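Filed under: Home & Household > Extended Warranties > Reader Questions

Extended warranties and protection plans: the questions we keep getting

I have been answering letters about service contracts for 13 years, and my view of them hasn't improved. What follows covers the plans sold at checkout, the plans sold by mail afterward, and the ones sold over the phone by people who seem to know what you bought. Prices and terms change, so read your own paperwork before you rely on mine.

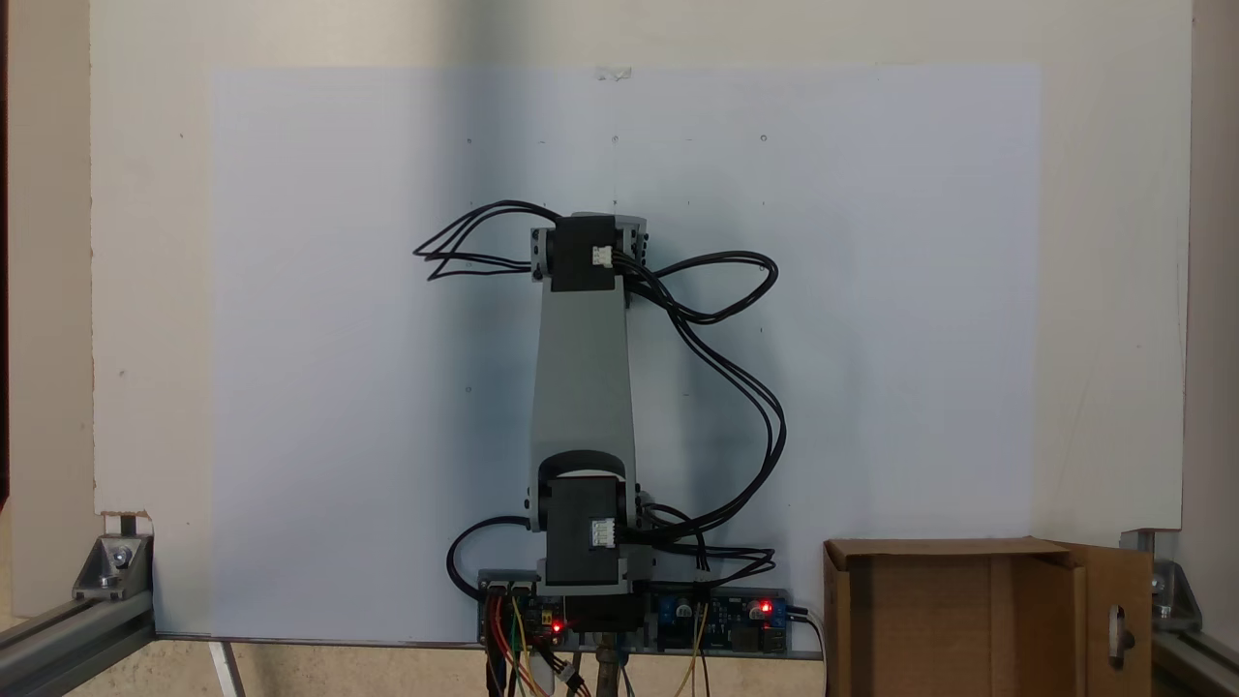
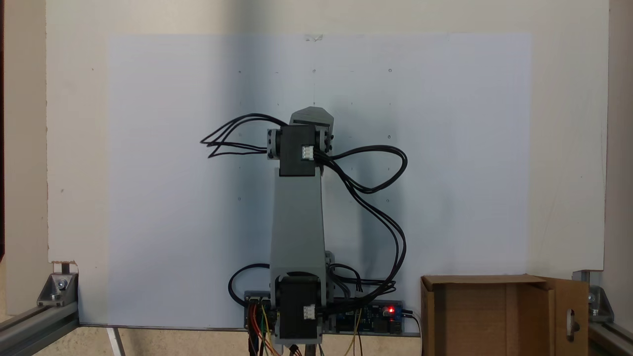
Is an extended warranty the same thing as a warranty?

No, and the sellers would be happy if you went on thinking so. A warranty comes with the product and is part of what you paid for. An extended warranty is usually a service contract, a separate thing you buy with separate money, often from a company that didn't make the product and may not have sold it to you. The store takes a cut. How big a cut is hard to find out, which should tell you something about the size of it.

The clerk said I had to decide today. Is that true?

Almost never. Many plans can be added later, sometimes weeks later. Ask the clerk to show you where the deadline is printed. When I tried this while buying a dryer, the deadline became "sometime this month" and then became a brochure.

Doesn't the plan pay for itself with one repair?

It might. It also might not, and the company has a lot more repair records than you do. They set the price after looking at those records. If the average buyer came out ahead, the plan would be dropped or the price would go up.

What you are paying for is protection against a bad surprise. That can be worth it if the surprise would really hurt you. A $3,000 refrigerator that you could not replace is one thing. A toaster is another, and yes, I have been offered a plan on a toaster.

What does "accidental damage" cover?

Less than you would guess from hearing it said out loud. Look for the definitions page. In one contract a reader sent me, a drop was covered, a spill was covered, and a drop that caused a spill went to review. Cracked glass was covered only if the crack "impaired function." She could still see through most of it, so the claim was denied.

If the definitions page is missing, ask for it in writing before you pay.

Why was my claim called "wear and tear"?

Because it's a phrase that can mean nearly anything that happens to an object over time. Hinges, seals, belts, batteries, buttons, and hoses all wear. They are also most of what breaks. Check whether the contract lists the parts it covers or the parts it leaves out. A list of covered parts is generally worse for you, as anything they forgot to mention is your problem.

Donal Mac Giolla wrote to me in May about a washing machine whose door latch had quit. The plan covered "the door assembly." The latch, he was told, was a latch. He appealed, sent in the page from the owner's manual that showed the latch as part of the door assembly, and got his repair 11 weeks later. By then he had bought a new latch and put it in himself.

What is a deductible doing in a repair plan?

Taking money from you a second time. Some plans call it a service fee or a trip charge. Ask whether you pay it per visit or per problem. If the technician has to come back with a part, a per-visit fee gets charged again, and technicians very often have to come back with a part.

Can they replace my item instead of fixing it?

Usually, and they get to choose. Read the part about "comparable features." It rarely means the same model. Some plans pay you the current value instead, which on a five-year-old television is not much. Also check whether a replacement ends the contract. In many of them it does, even with years left to run.

Will the company still be around?

Good question, and I wish more people asked it. Find out who is named as the obligor, the company that actually owes you the repair. It may not be the name on the brochure. Then find out whether an insurer stands behind it. If the answer takes more than one phone call, I would keep my money.

I got a letter saying my coverage is about to expire. I never had any.

Throw it out. If you're worried it's real, call the store or the manufacturer using a number you found yourself. Don't use the one in the letter.

Can I cancel?

Most likely. Many contracts have a full-refund window at the start and a partial refund afterward, minus a fee and minus claims paid. Cancel in writing and keep a copy. If the plan was rolled into a loan, the refund may go to the lender, so your monthly payment can stay the same while the balance goes down.

Doesn't my credit card already do this?

It may. Some cards add time to the manufacturer's warranty when you pay with the card, and plenty of people never check. Plenty of cards have also dropped the benefit without much noise. Look up the current guide to benefits for your exact card. The one in your drawer is probably old.

Is there any plan you would buy?

I have bought 2. One was for a used car and I regret it. The other was for a laptop going off to college with my nephew, and it paid out twice before spring break.

What should I do with the money if I skip the plan?

Put it in a savings account and leave it there. Each time you turn down a plan, add what it would have cost. Sellers don't care for this advice and will tell you that people never stick to it. Some don't. You can set up an automatic transfer and find out which kind you are.

Where do I complain?

Start with the company, in writing, with dates and the claim number. After that, try your state's attorney general or insurance department, depending on who regulates service contracts where you live. Expect it to be slow. Keep the broken part if you can, as the inspector may want to see it.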